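Clothing swap moves to the Heltach room in November

The Plevville clothing swap has a new room this season. We outgrew the back of the Bramero shop last spring, when 141 people came through in one afternoon and the line went out past the bike rack. Aivar Ķēniņš has found us space on the ground floor at Heltach, with proper tables and a door wide enough for strollers.

Drop-off is from 10 a.m. to 1 p.m. at the side entrance on Raudsepp Street. Shirts and sweaters should come folded. Coats stay on hangers, and shoes need to be tied together in pairs.
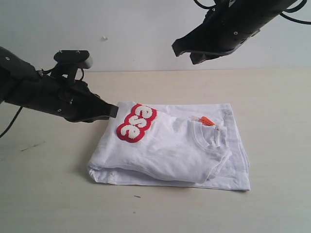
What we can take

Adult and children's clothes, clean and ready to wear. The limit is 18 pieces per household. T-shirts always go fast, plain or with lettering, so bring those if you have them. We still can't take underwear, pillows or ski boots -- Ülle Adomaitis has a list of places that do.
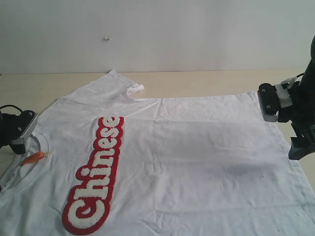 Do I have to bring something in order to take something?

You can come empty-handed and choose up to five pieces. People who drop off clothes get one token for each piece, and tokens left over from the spring swap are still good.

Doors open for choosing at 2 p.m. Bring your own bag.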